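叠衣服的机械臂夹爪一直往死里合，电机过流报警，差点夹到人，求各位帮忙看看

机器人与自动化 » 故障求助 » 夹爪与末端

豆沙包不加糖
楼主

各位前辈好，先给大家鞠个躬，这个帖子可能会有点长，我这人说话啰嗦，组里的人都嫌我，大家泡杯茶慢慢看吧。

情况是这样的。我们组从春天开始做叠衣服，用手持夹爪录人手的操作，训练完再放到机械臂上跑。机械臂是 Drislow 的，末端的夹爪是我们自己装的，手指跟手持那套是同样的软指，驱动板用的是 Vik。前前后后录了 1,053 段，有T恤，有卫衣，也有几条毛巾，我自己录的占了一大半，现在闭着眼睛都能把一件灰衣服叠成方块（我妈听说以后非常欣慰，让我回家也这么干）。

上一版模型跑得挺好，虽然慢，虽然袖子老是叠歪，但是从来没出过吓人的事。换成新一版以后就不对了。夹爪去捏衣服边的时候，两根手指合上了还不停，一直往里压，软指被压得弯成了弓，然后 Vik 板子报过流，断电保护，手指一松，衣服掉下来。重启，再跑，有时候好好的，有时候又来一次。

最让我后怕的是昨天下午。衣服卡在手指中间，板子已经报警了，我以为断电了就没事，伸手去把衣角拽出来，结果板子自己恢复了，夹爪又往里合了一下。夹到的是指尖，隔着衣服，没破皮，红了一块。我坐在那儿缓了好半天，奶茶都凉了。

我已经试过的：换过一根电源线，把软指拆下来重新拧过，把电流上限调低了一档（调低以后报警更勤了）。日志我看了，模型给出来的目标开度有时候是负数，可是上一版从来不给负数呀。

想请教大家，这种情况该从硬件查还是从数据查？先谢谢各位了。

老汤不咸
2楼

先说最要紧的，手没事吧？没破皮也要留意一下，过两天要是关节发僵就去看看，别不当回事。

然后我得念叨你两句，你别嫌烦。报警断电和真的断电是两码事。很多驱动板过流以后是会自动重试的，隔一小会儿就自己再上一次力，你伸手进去的时候它正好在重试，就夹上了。以后不管怎么样，手要进去，先拍急停，把急停拍下去了再伸手。我以前在厂里带新人，头一个月就练这一个动作，练到做梦都在拍。

你去翻翻 Vik 的参数，找自动恢复那一项，先关了再说别的。没关之前这台臂就不要再跑了。

cable_tie_1990
3楼

同意楼上关自动恢复。

原因方面我投延迟一票。目标开度发下去，板子执行，反馈再回来，中间要是多出来 50 毫秒，夹爪碰到布了控制那边还不知道，就会继续往里推。我们组做插拔的时候吃过一模一样的亏，表现也是时好时坏。楼主新版模型是不是换了推理的机器？机器一换，延迟基本都会变。

建议拿个高帧率的手机对着拍，屏幕上放个计时，跟日志对一对就知道了。

豆沙包不加糖
楼主

谢谢汤老师！手没事，今天早上打字都正常。自动恢复那一项找到了，确实是开着的，出厂就开着，我之前根本不知道有这么个东西。已经关了，还顺手写了张纸条贴在急停旁边。

@cable_tie_1990 推理的机器没换，还是原来那台，不过你说的这个我下午去测一下，手机有，就是支架被师弟借去拍猫了，我先去要回来。

半夏微凉
4楼

我跟三楼看法不太一样哈，和气讨论，不要打我。

延迟大的话，手指会过冲，但是冲过去以后目标值还是正常的。楼主说日志里的目标开度是负的，那就是模型自己想去一个到不了的地方，跟延迟没有多大关系。模型为什么会想去负的地方？多半是它学的数据里就有负的。

所以我会先看数据。手持夹爪的开度是怎么来的？如果是靠手指上那两个小方块标记，用相机看两个标记隔多远，再减掉一个闭合时的零位，那零位一错，整批开度就跟着偏了。楼主把 1,053 段的开度最小值全部拉出来画个直方图，五分钟的事情，一看便知。

cable_tie_1990
5楼

不打你，哈哈。但是我还是觉得不能排除延迟。软指本来就能压进去，人手录的时候捏得用力，两个标记靠得比零位更近，算出来也会是负的，这种负值是正常的物理现象，上一版数据里应该也有。光看有没有负值说明不了什么。

半夏微凉
6楼

这点我认，软指受力以后确实会有一点。那就看负多少，负一毫米以内我当它是捏紧了，再多就不像人手能捏出来的了。楼主画图的时候把采集的先后也标上，看看是不是从某一天开始变的。

梧桐路修理铺
7楼

路过插一嘴，我是修设备的，不懂模型，说说手指吧。

这种鳍条一样的软指，靠底座上几颗小螺丝吃劲，夹久了螺丝会往外退，退一点点你肉眼看不出来。还有就是拆下来再装回去，里面那块带横纹的垫子要是没贴到底，两根手指碰在一起的位置就变了。楼主说自己把软指拆下来重新拧过，拧完以后有没有重新标零位呢？要是没有，那现在你的机械臂这边也是不准的，两头都不准，越查越乱。

另外说一句，电流上限别再调低了，调低只是让它早点喊疼，病根还在。

豆沙包不加糖
楼主

呜呜，拧完没有重新标……师傅您一眼就看穿了。

我先把今天做的事情汇报一下，怕自己忘。

第一件，延迟测了，支架也要回来了（师弟的猫很上镜）。跟上一版放在一起比，没看出差别。@cable_tie_1990 对不住，这次可能真的不怪它。

第二件，机械臂这边重新标了零位，标完空合了好多次，手指轻轻碰上就停，很乖。然后拿新版模型试跑，急停就攥在手里，跑到第三件衣服，又往死里压了。所以机械臂零位不准有影响，但是影响不大。

第三件，直方图画出来了！半夏微凉您太神了！大部分的最小值都老老实实挤在零附近，可是旁边单独鼓出来一个小包，数了一下有 106 段，整体偏了 4 毫米。按采集先后排开看，全都挤在八月那一阵子，前面没有，后面又没有了。

现在就是想不明白，八月到底发生了什么。采集记录本上只写了“天热，风扇坏了”。

半夏微凉
8楼

看到小包我就放心了，哈哈。

你们手持的夹爪有几把？是不是共用一份标定文件？我猜是换了一把，或者一把上面换了手指，文件没跟着换。

老汤不咸
9楼

记录本只写天热，这个我要批评。谁录的，哪一把夹爪，换过什么零件，这三样总得有吧。我知道年轻人嫌麻烦，可是你看现在，翻回去查的时候才叫麻烦呢。

三分之一颗螺丝
10楼

弱弱问一句，会不会跟环境有关系？我们也是用手持夹爪录的，四周围了布，光线一暗，标记就识别得不稳，开度会跳来跳去。黑布我个人是不太推荐的，布上没有什么纹理，定位也容易飘。楼主要是也围了布，可以看看八月那阵子的亮度。

半夏微凉
11楼

识别不稳的话，开度是一下一下地跳，图上会散成一片，不会整整齐齐往一边挪。楼主那个包很窄，我觉得不像光线。不过黑布影响定位这个事情我也听人讲过，可以另外开个帖子聊。

三分之一颗螺丝
12楼

有道理，学习了。黑布我保留意见，我们换成浅灰的以后，丢定位的次数真的少了很多。

梧桐路修理铺
13楼

布的颜色我不掺和。我还是那句话，去看手指。两把夹爪并排放着，都合上，拿卡尺量两个标记之间的距离，一把一把量，比在电脑上猜快多了。

豆沙包不加糖
楼主

破案了破案了！跑着上来发的帖，喘口气。

听修理铺师傅的话，把夹爪合上拿卡尺量，有一把的两个标记，合上的时候比另一把近了 4 毫米，跟图上的一模一样！

我就去问 Signe Grønli，她是我们这儿的交换博士后，夏天那批数据有一部分是她带着师弟录的。她想了一会儿，一拍脑门，说八月有一把夹爪的底座裂了，她从柜子里找了一副 Platard 寄来的备用底座换上去，标记贴在底座上的位置比原来的靠里一点，她以为我们每次开录之前都会重新标零位。而我呢，以为零位标一次就能用一整年，采集软件 Clesden 又默认沿用上一次的文件，什么提示也不给。后来师弟自己觉得读数怪怪的，悄悄重标了一次，所以后面的又好了。三个人各管各的，凑在一起就成了这个样子。

Signe 特别不好意思，非要请我喝奶茶。我说真的不怪你，纸条上连哪把夹爪都没写，换了谁也不知道呀。

所以模型学到的就是，有时候要捏到零，有时候要捏到负四。衣服是灰色的又皱成一团的时候它好像更容易选后面那种，这个是我瞎猜的，还没验证。

cable_tie_1990
14楼

恭喜恭喜，延迟无罪释放是吧，我认输。

不过有个建议你还是听一下：不管数据改没改好，目标开度在下发之前一定要加一道限幅，小于零的全部按零发。模型给什么就执行什么，早晚还得出事，这回是零位，下回指不定是什么呢。

半夏微凉
15楼

限幅要加，但是我会让它顺便记一条日志。悄悄截掉的话，下次数据再歪，你就看不到负数这个线索了。这次要不是楼主在日志里看到负数，我们到现在还在换电源线。

老汤不咸
16楼

两位说得都好。我补充一点，限幅和日志都是软件，软件会忘，会被人注释掉，急停不会。纸条贴得好，再贴大一点。

那 106 段你打算怎么办？扔了？

豆沙包不加糖
楼主

舍不得扔！录的时候风扇还是坏的，都是汗水换来的。跟半夏微凉私信聊了一下，准备把那一批的开度整体加回去，补好以后先单独抽几段在机械臂上空跑，不放衣服，看看合到哪里。要是对得上就并回去重新训练，对不上再说。@半夏微凉 的意思是扔了更省心，我还想再挣扎一下，训练两版出来比一比吧。

限幅已经加了，日志也记了。采集这边也改了规矩：每把夹爪用自己的零位文件，文件名里带夹爪的编号，开录之前先空合三下，读数不对软件就不让录。记录本也换了新的，汤老师说的那三样我画成了表格，不填完不许走（师弟已经在抱怨了）。

Platard 的备用底座还剩一副，我拿记号笔在上面写了“先标零位”，字有点丑，能看清就行。

今天下午开始补录，先从灰色的衣服录起，重训的结果出来了我再回来更新，大概得等几天，先谢谢大家，也谢谢汤老师惦记我的手指头，好着呢。
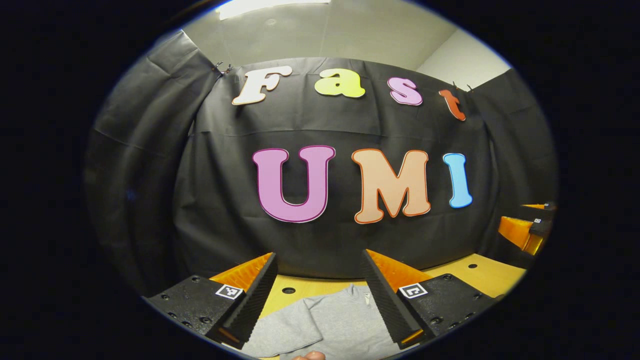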